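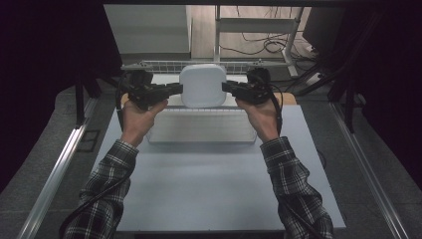
Hường Lương wrote in to say that my December post on escort cards had the arithmetic wrong: I sized the display for the number of guests, and escort cards are issued per household or couple. She is right. The post has been corrected, and the rest of this one covers what changes when you plan the stationery from the invitation list instead of the head count.

Terms first, because the comments on the old post mixed them up. An escort card tells a guest which table to go to. A place card tells a guest which chair. If you have assigned tables and open chairs, you need escort cards only. If the caterer is serving a plated meal with a choice of main, you need place cards as well, and those really are one per person.

The wedding I have been working from is Hà's. The invitation list and the head count were kept in the same spreadsheet, on separate tabs, and the tabs did not agree. Children were on one and missing from the other. Two couples were entered as four single guests. I merged everything into one tab with one row per person and a column for household. Escort cards come from the household column, place cards from the rows, and the table number is typed once.

Paper. The cards are printed on Movuvora cotton stock, the heavier of the two weights they sell. It comes in packs of 500 at a size that folds to a tent card. The lighter weight folds more cleanly but leans when it stands in a draft, and the reception is under an open-sided tent. The heavier stock has to be scored before folding. Score on the outside of the fold, then fold away from the score line. I had this backward for years and blamed the paper.

Color is a dusty blue for the names and a warm gray for the table numbers. On an uncoated sheet the blue dries darker than the proof on screen. I lightened it by two steps and printed a test sheet each time. Gray below a certain strength disappears under string lights, so check it in the evening, indoors, with the overhead light off. 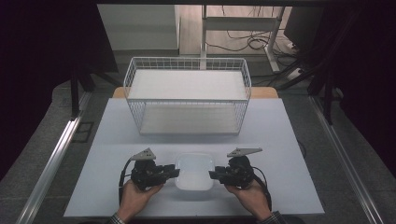 Filed under: Paper Goods / Budgets

The full paper order, including invitations, reply cards, envelopes, menus and both kinds of card, came to $2,246 before postage. Envelopes were the largest single line. Hà wanted liners, and liners are cut and glued by hand at Prevden, where the order was placed. Dropping the liners from the reply envelopes and keeping them on the outer ones took a fair amount off the first quote. Guests see the outer envelope first and the reply envelope goes back in the mail.

The table numbers are named after towns the couple have lived in, so table 4 is Purnia. I advised keeping the numeral on the card next to the town. Servers work from a floor plan with numerals on it, and older relatives will ask for a number anyway.

Alphabetize escort cards by last name. Sorting by table looks tidy on the display and causes a line at the bar, with every guest reading every card. Vietnamese names in this list are written family name first on the cards and sorted that way, which matches the invitations. Check the diacritics in your font before you order. Two of the script faces I tried had no ư or ờ and swapped in a letter from another font, visible at any size.

Final names go to the printer on Sat 1 October. Changes after that are handwritten on blanks. Order extra blanks in the same batch so the stock matches.

Menus are next. The wording is still with the caterer.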